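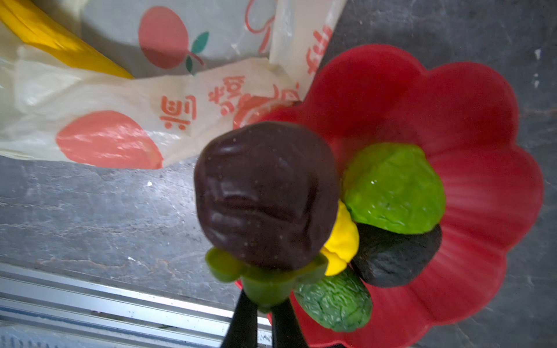
Prepared by Funmilayo Afolabi, Program Coordinator
Submitted June 7, 2019

Coten Community Food Program: Progress report to the Nwachukwu Fund

This report covers the second half of the grant. Spending is on track and we are not asking for any change to the budget lines.

Cooking classes

We delivered 88 classes at the Coten and Drusen neighbourhood centres. The Drusen classes started three weeks late while the gas line was inspected. We made up the missed sessions by running two classes a day until we caught up.

Attendance was steady at Coten. At Drusen the morning group stayed small, and several parents told us the start time clashed with school drop-off. We moved it to 10 am and the group filled within a fortnight.

The most requested recipes were lentil soup, baked oatmeal and anything that used up soft fruit. The recipe booklet has been reprinted with larger type and the metric and cup measures side by side. We printed 200 copies and have a small number left at each centre.

Produce bags

We packed and handed out 884 produce bags. Carrots, onions and apples made up most of the weight. Leafy greens were harder to get at a fair price after the cold spring, and we swapped in cabbage when we had to.

Our supplier, Fedura, changed its delivery day without much notice. This left us with one load that sat overnight in the hallway at Coten. We now have a written agreement on delivery times and a key to the cool room.

The sessions on food groups for younger children use play fruit and vegetables, with a bag of them sorted by colour and then by where each one grows.
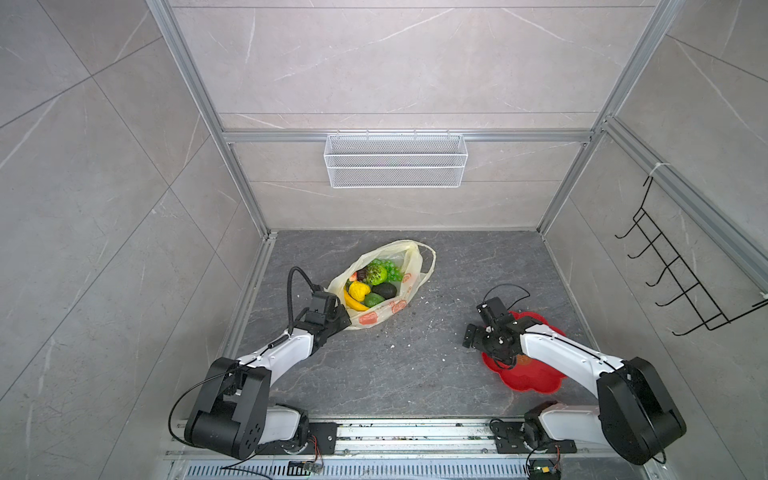 Budget

The delivery van cost more in fuel than we planned. Savings on printing covered the difference. The remaining $200 in the equipment line will go toward replacing two chopping boards and a set of scales at Drusen.

Next steps

The Coten kitchen closes in the last week of June for floor repairs, and classes will move to Drusen for that week. We will send the final financial statement once the Fedura invoices have been settled.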